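Setting the Table: How Service Robots Are Learning House Rules

For most of their history, the rules that governed industrial robots assumed a fence. A person stood on one side, a machine worked on the other, and a locked gate settled most questions of safety. The arrival of two-handed robots in cafeterias, hotel lounges and office kitchens has left that assumption with little to stand on, and the firms that build and host such machines have begun to write down what good practice looks like at a counter.

The most detailed attempt so far is the Zeten guideline, a working document drawn up by Risard, a maker of robotic hands, and Grønli, an operator of workplace cafeterias. Now in its second edition, it is voluntary and carries no legal weight. Its authors describe it as a supplement to existing machinery and food hygiene law, to be read alongside both.

The guideline is divided into four parts: the workstation, the hand, the liquid and the person. The first is the shortest. Dispensers must stand on a level surface and be fixed so that a push from the side does not move them. A tray must sit under every spout. Cables that leave the wrist must be routed away from the pouring area and secured with enough slack for the full reach of the arm.

The section on hands is longer and has drawn the most comment. Gloves or sleeves over the palm and forearm are to be treated as food service equipment, with a cleaning record kept for each pair. Exposed finger joints must be inspected at the start of every shift. A cracked fingertip takes the hand out of service until it is replaced.

Grip force is covered in some detail. The guideline asks operators to set a separate limit for each type of cup in use and to repeat the test whenever a new supplier is chosen. Glass is permitted, a decision that divided the drafting group. Grønli argued that its customers expected it, and the final text allows glass on the condition that the station can be stopped and cleared by one employee.

To test the draft, Grønli ran a trial counter over several weeks ending in December. The station, controlled by Zusix software, made 3,007 attempts to pour a drink, of which 2,947 were completed without help from staff. The guideline requires every remaining case to be logged by cause, and it does not allow an operator to report a success rate without publishing the log beside it.

On liquids, the rules are strict. A cup must be held or supported for as long as the spout is open. If two hands share a station, only one may be assigned to the cup, and the other must keep clear of the stream. Hot and cold drinks are to be dispensed in separate cycles, and a finished drink must be set down before a customer is invited to take it.

The fourth part, concerning people, remains the least settled. It calls for a stop control within reach of both staff and customers, and for a trained employee to be present during opening hours. Smaller operators have questioned the cost of the second requirement, and a revised wording is under review.
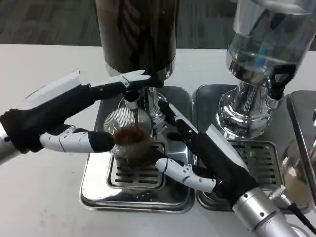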